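Balaskas Cycling Development Program
Progress report to the Akodden Fund, second period

Prepared by Fotis Sotiropoulos, program lead

Status

The program is on schedule in two of its three work areas. Rider testing and the spring race block are complete. The equipment transfer from Valitz is behind, and the revised delivery is now expected in September. No change to the approved budget is requested in this report.

Rider testing

All under-23 riders on the roster completed the second round of ramp tests at the Plultside track. The protocol was the same as in the first round: a 25 watt step, a fixed cadence band, and a fan at constant speed. Power meters were zeroed before each test and checked against the track's reference unit. One meter read high and was replaced, and the two tests recorded on it were repeated the following Monday.

Threshold values rose in the climbing group and were flat in the sprint group. The coaches attribute the flat result to the lower endurance volume the sprinters carried through the winter block. Volume for that group has been raised and the effect will be reviewed after the third round.

Race block

The spring block covered 589 race kilometers per rider, excluding neutral sections. The team started every event on the approved calendar. One rider withdrew from the Akodden stage race on the second day with a knee complaint and returned to full training before the end of the period.

Time trial results remain the weakest area. Position work was done for four riders, and all four now hold the lower position for the full length of the test course. Two of them still lose power in the last third. Further changes to saddle height have been put off until the road season ends, as the coaches do not want to alter fit between races.

Equipment and stores

Valitz delivered the training wheels and the first lot of spare drivetrain parts. The race wheels were not included. The supplier has confirmed the order in writing and accepted the contract terms on late delivery. Until the race wheels arrive, riders are using last season's set, which passed inspection with the exception of one rear rim.

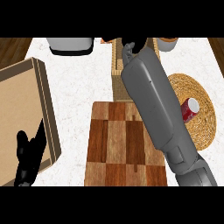

Box and countertop, overhead view (computer rendering).

The parts register has been moved from paper to a shared spreadsheet. Each item has a number, a storage location and a date of last service. Chains and brake pads are entered by lot. Registration of older stock is not finished - items bought before the program began have no purchase records and are being entered at nil value.

Spending

Spending to the end of the period stands at 88 percent of the amount planned to this point. The underspend comes from the unpaid part of the Valitz order. Travel was slightly over plan after the ferry booking for the Akodden race had to be changed. The difference was met from the travel reserve.

Risks

1. Late race wheels. If the September date slips, the autumn time trials will be ridden on the older set.
2. Track access. The Plultside track closes for resurfacing after the summer. An indoor alternative has been requested for the third test round and is not yet confirmed.
3. Staffing. The second mechanic's contract ends with the road season. Renewal terms have been sent.

Next period

- Third round of ramp tests, same protocol
- Autumn race block and time trial review
- Completion of the parts register
- Final payment to Valitz on acceptance of the race wheels

Recent items
Balaskas program: first period report
Plultside track resurfacing schedule
Selection policy for the autumn block
Notes on power meter calibration

This site uses cookies to remember your settings and measure traffic. Accept | Manage preferences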